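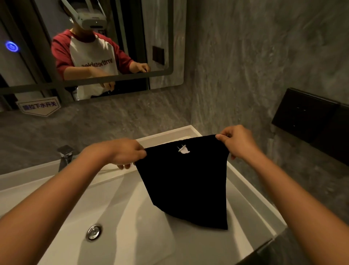
By Benedetta Ferri

The hotel laundry at Daditz has a new sorting line, and the people who work beside it say the biggest change is how much less their backs hurt by the time they go home. The line, built by Rurkus, went in last December and now takes care of the sheets and bath towels, more than 1000 pieces on a full morning, which used to be lifted out of the carts and separated by hand.

Guest clothing is another matter. Small dark pieces still go to a person, who holds each one up by the corners over a sink, looks for a tag and decides how it should be washed — the machine has trouble with anything thin and black, and a mistake there means an unhappy phone call.

Apinya Suksawat, who ran the old sorting table and now looks after guest items, was nervous when the crates arrived (she had just trained two new people!) but kept her whole crew of 50. Some moved to mending, a few to deliveries, and everyone got a slightly later start, which has gone over very well with the parents.

"I do miss the talking," she said. "We all used to stand together, and now I have to walk over and find somebody."

A second line is planned for the Cleltine laundry next spring, and staff there have been invited over to try this one first.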